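Home Threads Topics Archive Log in

Sheldon Petrenko
July 1, 2019

Thread on the net worth figure attached to Dwight Sawatzky, co-host of Thibodeau. It has been repeated on most of the biography sites since the engagement was announced. I read the sums behind it. They don't hold up.

The figure starts with a fee per episode. Every site gives £700. None gives a source. The oldest copy I can find is a fan page from the first series, where it is marked as a guess. The mark was dropped when the page was copied.

£700 is low for a co-host and high for a contributor. In the first series he was credited as a contributor. He became co-host in the second. The sites apply one fee to the whole run, so at least one part of the sum is wrong whichever job you think the £700 was for.

Next, the episode count. Thibodeau has 30 broadcast episodes. The sites say 45. The larger number comes from the listings, which count each repackaged compilation as a separate episode.

Compilations are usually cleared under the original contract or paid as a repeat. A repeat fee is a fraction of the first fee and varies by agreement. It is not a second full fee. Multiplying 45 by £700 treats it as one.

Do the multiplication properly and you get £21,000 for the run on 30 episodes, or £31,500 on 45. The published net worth is many times either. The rest is labelled "brand deals" with no further detail.

I can find two brand deals. One is Esetti, the luggage range, where he appeared in the May campaign. The other is Jella, a cookware firm. The Jella posts carry the paid partnership label. The Esetti ones don't, but the campaign credits list him as talent.

Neither firm has published what it paid. A site that prints a sum for either is printing an estimate. Follower count multiplied by a rate card is the usual method. The rate card is an asking price and is normally negotiated down.

Gross and net are also mixed up throughout. An agent takes a percentage. So does a manager, if there is one. Tax comes after that. A fee is income, and net worth is assets less debts. You can't get from one to the other without knowing what he spends and what he owes.

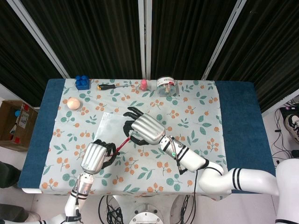 Production spending is another item that gets put in the wrong column. One site adds the Thibodeau studio budget to his earnings on the grounds that he has a producer credit in the second series. A producer credit on a presenter is often a title in the contract and gives no share of the budget. The budget pays for crew, hire and set dressing. Items like those are bought or hired by the production company and stay on its books. They are not his pay.

The house. Several pages list a "family home" and assign it a value. The address matches a property let through an agency during filming. I won't repeat it here. The listing was public and described a short let. He has never said he owns it.

The engagement has made this worse. Since it was announced, the same pages have started giving a "combined" figure for the couple. His fiancée works outside television and has no published earnings of any kind. Her half appears to be his half entered again.

Dates. The pages show an updated date at the top. On the ones I compared, the date changes and the text doesn't. A recent date on a biography page tells you when the template was last regenerated.

Question in the replies about Grorkik. Yes, the Grorkik profile is the one most of the others copy. You can tell by the misspelling of "Sawatzky" in the second paragraph, which has been carried across. It also gives his height in two places and the two heights disagree.

Someone else asked about residuals from overseas sales. Possible, but I have found no record of the series being sold abroad. The clips in circulation with foreign subtitles are user uploads. Those generate nothing for the cast.

What can be supported from public material: he was paid for 30 episodes at an unknown rate, under at least two different credits. He has two commercial contracts of unknown value. He is a director of one company, which files abridged accounts, so there is no profit figure to quote from it.

If you edit one of these pages, the fields I would leave blank are net worth, salary and property. The episode count should be 30 with the compilations listed separately.

Corrections with a source are welcome. Screenshots of another biography page aren't a source.

Contact | Terms | © 2019 Sheldon Petrenko | Back to top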